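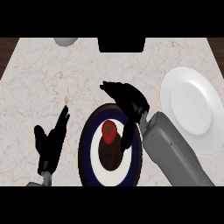
Workshop tips: kitchen tasks in simulation
Collected by Pin-yu Chang
Last changed in April

These are small things I wrote down while working on the two-arm kitchen tasks at Stokside. They are for people who already have the planner running and want fewer bad evenings. If yours is not running yet, start with the Fang install notes and come back.

Look at the input before you blame the policy
Save the image exactly as the network receives it, after the resize and the padding. A wide camera view gets black bands at top and bottom, and a plate near the lower edge can disappear partly into the band. I spent most of a week tuning grasp weights when the crop was wrong.

Choose the arm once
With a strawberry on a plate, either hand may be able to reach it. Let the planner compare the two at the beginning of the episode, then lock the answer. If it may change its mind at every step, both arms begin to move and neither arrives. The other arm should have its own hold pose, open, over bare counter.

Keep the forearm in the collision check
Many people check only the hand. When an arm comes in diagonally from the right and there is a white plate on that side, the forearm passes over the plate long before the fingers are near the fruit. Put a simple box around the forearm. It costs almost no time.

Patterned plates
A plate with coloured rings is harder to segment than a plain one. Our first mask took the white ring as the whole plate and threw away the rim. Ask for the outer edge and fit an ellipse to it. Check this on the marble also, as the veins can give small false edges if the threshold is low.

Small red things
Do not find the strawberry by colour only. It works until somebody loads the tomato set. Colour plus size is enough for most cases, and the green leaves help to decide which end is up.

Fingers beside the food
Plan to a pre-grasp pose with the fingers beside the fruit and stop there for 7 control steps. Then close. Without the stop, the hand is still settling and the contact solver pushes the berry across the plate.

Seeds and logs
Write the seed in the file name. From 3,100 episodes I kept 354 failures, and I could replay only the ones with a seed. For a quick check before merging, 24 episodes will catch the stupid mistakes — not the rare ones.

Units
Plulledton scenes are in centimetres, Laludcombe scenes in metres. Convert in the loader and nowhere else.

Still to write: handing over between arms, and bowls.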